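Review: the Sunham duty bag, after a full patrol rotation
By Lamisi Korletey
Nov 18, 2022

I work evenings for a small-city police department, and I've gone through a lot of gear bags. The Sunham is the first one I've wanted to write about! Our training sergeant, Melati Pillai, had hers at roll call back in October, and by the end of the week I'd ordered my own.

The best thing about it is the mouth. It opens wide and it stays open, so I can drop my gloves, flashlight, ticket books and rain shell in while I'm standing at the trunk of the cruiser (usually in the dark, usually with a coffee in the other hand). My old bag had a zipper that folded back over everything and I fought it every single shift.

There are 6 inside pockets. Two are deep enough for a tourniquet and a pair of trauma shears, and one has a stiff divider that keeps citation paper flat. I love that divider. The handles are long enough to go over a jacket shoulder, and the stitching where they meet the body looks as good as the day I unpacked it.

I paid $85, which is less than the Karam I carried before, and the Karam's strap clip gave up in its second winter.

A few gripes. The base panel slides around until you load it properly, so put the heavy stuff in first. The name-tape patch is too small for anybody with a long surname; Mawar Majimbun in records had to order hers with initials only. And the reflective strip is on one side, when you'd really want it on both. I'd also skip the matching pouch, it's flimsy and you can get a better one from Gramik.

Cleaning has been easy. I spilled a whole bottle of hand sanitizer in mine and a damp rag took care of it, pockets included.

If you're a new recruit building your kit, start with this and spend what's left over on decent boots. Reserve officers and community service staff would do fine with it too, and I think it would make a great academy graduation gift.

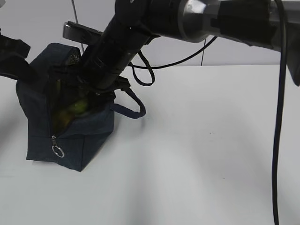 I'd hold off on the larger size until you've tried this one in your own trunk, though. Melati has both and the big one stays home.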